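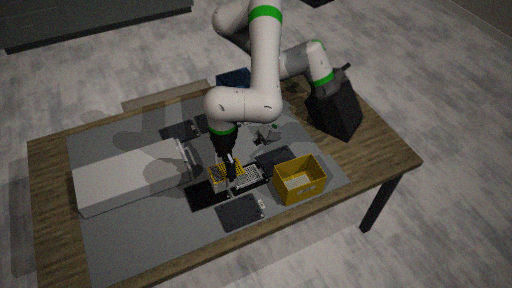
Yellow rack on the gray mat.

July, 6:40 a.m.

Conductivity at the Miltberg well: 335 microsiemens per centimeter, corrected to 25 degrees. Same as the last visit, to the digit, which made me suspect the meter. Rinsed the probe twice with deionized water, recalibrated against the low standard and repeated the reading. 335 again. I will accept it.

Purging took longer than planned. The pump drew air for the first few minutes, so I lowered the intake one hose mark and restarted the count. From then on the flow was steady. Temperature settled first, then pH, then dissolved oxygen, the usual order at this well. I took the sample after three stable readings in a row. Bottle filled to the neck, no headspace, label written before filling so the ink had time to dry. Last month I wrote them afterward with wet hands and had to copy two out again at the kitchen table.

Drove on to the Ondden spring by the lower road. The gate was chained but the chain is only looped over the post. The reading there was 1,216, which is high, though still inside the spread I have from other dry spells. There has been no rain to speak of since the hay was cut. My working idea is still that the spring is fed by two sources, a shallow one that fades in summer and a deeper, saltier one that does not. If so, conductivity should fall within days of a good storm, and chloride should fall with it. If conductivity drops and chloride stays put, the idea is wrong and I have to look at the gypsum beds again.

Flow at the spring by bucket and stopwatch. Three fills, close agreement. I did not bother with a fourth.

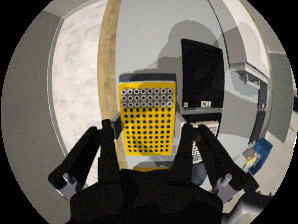 A yellow rack, top three rows full, the rest open.

2:15 p.m.

Alkalinity titrations at home, windows shut against the dust from the road. Sample volume 100 mL each. The Miltberg water behaves well, with a sharp color change and duplicates within one drop of each other. The Ondden water is harder to read. The indicator goes from green to a gray that could be called the endpoint or could not, and I overshot the first run. Threw it out and did the second one against a sheet of white paper, adding acid more slowly near the end. The pH probe gives the same endpoint as my eye did on the second run, so I am keeping that value.

Need to order more acid. Also filters, the small pore size; the box is down to the last sleeve. The Sisodia catalog lists them in packs of 100 or 200 and the larger pack is the better price, but I doubt I would get through it before the move.

The Dinar sheet has the Ondden spring marked on the wrong side of the track. I have been correcting it in pencil on every copy for years. Today I finally wrote the corrected position on the inside cover of the field book as well, along with the elevation of the bench mark by the culvert.

8:30 p.m.

Entered everything in the spreadsheet. Ion balance for the last batch of results closes well for Miltberg. For Ondden there is an excess of cations again, same sign as in spring. A steady error in one direction points to a method problem, and my first suspect is sulfate. The dilution may be too low for water this strong. Next batch: run it at two dilutions and compare.

Cloud building in the west after supper. Pressure down a little since noon. If it rains overnight I will go back to the spring first thing and leave Miltberg for later in the month. Probe in storage solution, batteries on charge, clean bottles by the door.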